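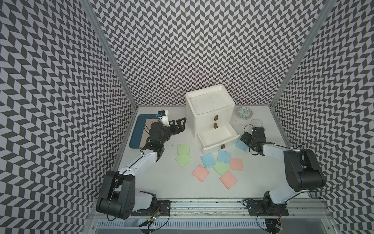

Our reviewer at Bosman wrote back that a rule no one can check in ten seconds will be skipped by the second week, and asked us to cut our draft until every line passed that test. Best comment we got all year!

Rorkden Project: House Rules for a Two-Arm Table
Final report, 5/9/25

We started in January with a simple question: what does a good start to a run look like when two arms share one tabletop? The Clastow lab guide we were given covers power and lockout really well, but it says very little about the objects — the drawers, the cloth, the little colored squares — and that was where our own habits were the sloppiest.

So we wrote rules, tried them, and threw plenty away. Four made it.

1. Hands out of the enclosure before either arm gets power. One person calls it, the other repeats it.

2. Write down the start state. For the drawer unit that means which drawer is open. For the squares it means whether any overlap, because picking up a square that touches another is a different job from picking up one lying alone.

3. Look along the cables. A loop is fine if it stays clear of both grippers through the full reach.

4. Log every run, including the bad ones. We had been deleting those (ouch).

Rule 4 was the fun one. Our target was 3,000 logged runs and we closed the semester at 1,381, so we missed it by a lot, but the log is complete and we can trust it. Drallthorpe's template helped once we took out half the boxes.

Still open: what counts as a stop. Two of us think a paused arm is stopped, and two of us want the power off before anybody reaches in. For now we go with power off. Next group, please argue about this early — and keep the paper checklist, it works great.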